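How to check a plot of land before you make an offer

Quick version, typed between viewings. More on soil tests in October.

Get the title first. Name on it must match the seller's, exactly. At Lusbridge we lost 3 weeks over one missing signature.

Then walk the boundary. All of it, with the survey map in hand. Find every marker — no marker, no offer. Bring boots, river plots are soft at the botom.

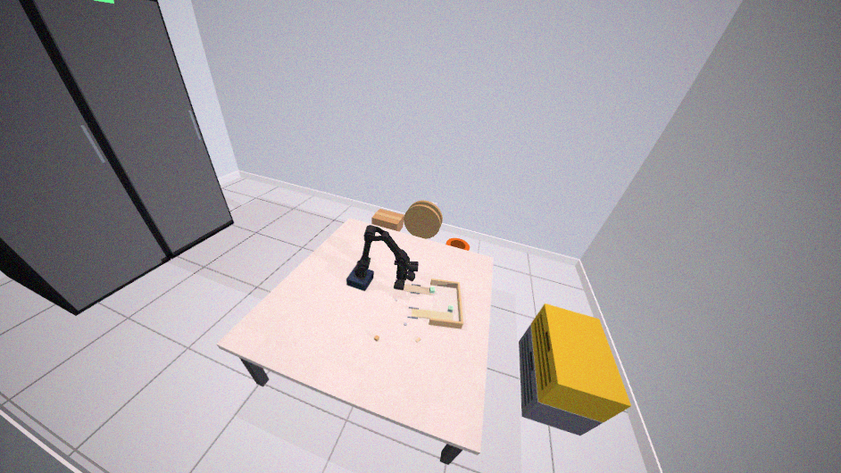 Who pays for a new survey if the markers are missing?
Usually the seller, if you ask before signing. Put it in the offer in writing.

Next, access. Is the road public or does it cross a neighbor's lot? Ask for the easement papers. A handshake doesn't count.

Water and power: call the utility yourself, get the hookup price in writing. The Plesier lot was 24 acres, lovely view, power line 11 poles away. Buyer paid for evry pole.

Zoning last. County office, bring the parcel number.

Hrefna Eyvindsson, June 2026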